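Home | Guides | Simulation | Hand Control | Downloads | Contact

We use cookies to remember your language and the last page you read. Accept | Settings

Section 4. Running the Grip Relabeling Test in Simulation

4.1 What this section covers

The grip relabeling test measures how well a policy trained on one set of kitchen layouts holds and moves small items in layouts it has not met before. The method was worked out by Nadiia Bilyk and Lukian Nechyporuk on the Trirano simulator. This section explains how to repeat it on your own machine. You need Trirano installed (Section 2) and the Harawira hand model loaded (Section 3).

In short, each recorded run is replayed, every replayed step is given a grip label from contact forces, and the policy is trained again on the labeled steps. The new policy is then compared with the old one on layouts held back from training.

4.2 Before you start

1. Close any other program that uses the graphics card.
2. Open the Prakoletti scene pack and select the kitchen group.
3. Check that the pack lists 1268 recorded runs. If the number is lower, the download did not finish. Delete the folder and download it again.
4. Set the random seed to 13. Results in Section 6 were made with this seed.
5. Turn on both views, the wide view and the wrist view. Set them to the same clock.

Note: The wrist view is slow to draw on older cards. Lower the texture quality if needed. Do not lower the physics rate.

Caution: Do not edit object masses in the scene pack. The force limits in step 4.3.4 were set for the masses as shipped.

4.3 Replaying and labeling

1. In the Replay window, load one run and press Start. Let it play to the end without changing the view.
2. Open the Contacts tab. Each finger link that touches an object adds a line to the table.
3. Confirm that the fingers in the wrist view and the lines in the table agree. A finger that is near an object but not in the table is not in contact.
4. Set the lower force limit to the value given for the hand in Section 3. Leave the upper limit blank.
5. Press Label. Each step is marked free, touching or held.
6. Scroll to the first step marked held and compare the two views.

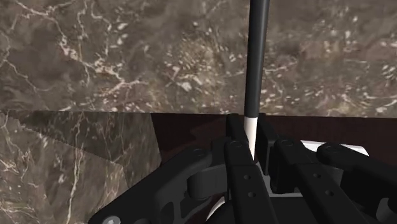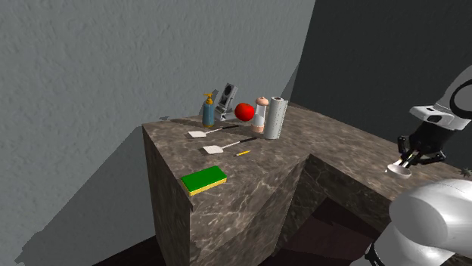 Wrist view first, then wide view, with different items at the hand.

Can I run the test with only the wide view turned on?

The labels come from contact forces, so they will be the same with one view or two. The policy takes both views as input, though, and a policy trained on one view should not be compared with the results in Section 6.

7. If the held label starts before the fingers close on the item, raise the lower force limit by one step and press Label again.
8. Save the labels. The file goes in the same folder as the run.
9. Repeat for the rest of the runs, or use Batch Label once you have checked 12 runs by hand.

Note: Thin items give short breaks in the held label when they turn between the fingers. Set Gap Fill to 2 steps to close them. Daryna Levchenko tested longer gaps and found that they hid real drops.

4.4 Training and comparing

1. Choose Train, then From Labels. Keep the default split.
2. Leave the machine alone until the status line reads Done. On our office machine the batch took nearly 13 hours.
3. Choose Compare and select the old policy and the new policy.
4. Read the Held Layouts row. The All Layouts row includes training layouts and should not be reported.

In our tests the new policy dropped fewer thin items than the old one. For bowls and other wide items there was no clear change. Lesia Kuzmenko repeated the comparison on the Grukside hand model and saw the same pattern, with a smaller gain.

Caution: A better score in simulation does not clear a policy for use on a real arm. Complete the speed and force checks in Section 8 first.

If Compare stops with a clock error, the two views were recorded at different rates. Go back to 4.2, step 5, and replay the run named in the message.

Next: Section 5, Reading the Results Table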